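Topic: Refinishing a maple tabletop - oil or water-based poly?
Board: Wood Finishing

tpawlak_36
Posted 7:42 pm

I'm redoing a dining table before the family comes in January and I keep going back and forth on the finish. The top is light wood and I want it to stay light.
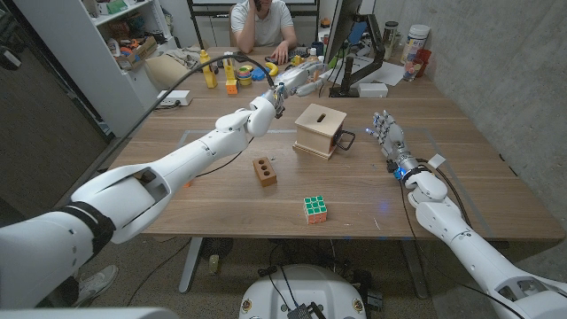 My last table got an oil-based polyurethane and it went orange within two years. I liked how tough it was but not the color. My wife wants something that looks like bare wood. I have looked at hardwax oil and at water-based poly, and I can get either one locally. We eat on it every day and there are two kids. What would you use?

drinddale_felicja
Posted 7:58 pm

Water-based poly, three or four coats, thin. Sand lightly between coats with 320. It stays clear. Mine is five years old and still the same color as the day I did it.

Vis Requena
Posted 8:15 pm

I would go with hardwax oil. Poly looks fine until it gets a deep scratch, and then you are stripping the whole top. With oil you can sand one spot and put more on. I have done that on my own table four or five times, once after my nephew dragged a fork across it.

It does need a new coat every year or so in the spots that get used most. If you won't do that, don't buy it.

drinddale_felicja
Posted 8:21 pm

"Every year or so" is the problem. Most people with kids are not going to re-oil a table. They say they will.

Vis Requena
Posted 8:30 pm

It takes me 40 minutes. Empty the table, wipe it down, rub the oil in, buff it off. I do it before bed and we eat breakfast on placemats.

sawdust_asger
Posted 8:44 pm

Two questions for the OP. Is it solid or veneer? And what is on it now?

If it's veneer, be careful with the sander whichever way you go. I burned through a corner on a sideboard with 80 grit and there was no fixing it. Start at 120 and do the edges by hand.

tpawlak_36
Posted 9:02 pm

Solid maple, bought used. I think there's lacquer on it. It came off with lacquer thinner when I tested a patch underneath.

sawdust_asger
Posted 9:10 pm

Then it's probably lacquer. Strip it first and sand after, otherwise you will clog every disc you own. Go up to 180 for water-based. For the oil, check the can, most of them say 120 to 150. If you sand finer than that on maple the oil has trouble soaking in and the color comes out patchy.

benchdog586
Posted 9:37 pm

I'll disagree with both camps. Straight oil on pale maple does change the color. It won't go orange like the old poly but it gets a wet look, kind of honey. If your wife wants bare wood, you need the oil with a little white pigment in it, or the water-based.

Vis Requena
Posted 9:49 pm

Fair point, I should have said that. Mine is oak so I didn't mind the change. Do a test board before you decide.

benchdog586
Posted 9:55 pm

Test on the underside of the actual table, after it's stripped. A board from the store won't match.

drinddale_felicja
Posted 10:06 pm

One more thing on water-based. It raises the grain. Wipe the top with a damp rag, let it dry, knock it down with 220, then do the first coat. I skipped that step on a shelf and it felt like a cat's tongue.

Also use a foam applicator or a pad. I got brush marks every time with a brush, and I tried an expensive one.

sawdust_asger
Posted 10:12 pm

I get good results with a synthetic brush. You have to work fast and not go back over it. But a pad is easier on a big flat top, I'll give you that.

tpawlak_36
Posted 10:31 pm

Thanks, this helps. I'm going to strip it, then try the water-based and the white oil side by side underneath and let my wife pick. How long should I wait before putting plates on the water-based?

drinddale_felicja
Posted 10:40 pm

Light use after a day or two. No tablecloth and nothing hot for three weeks - the can will say something close to that. So count back from when your family gets there.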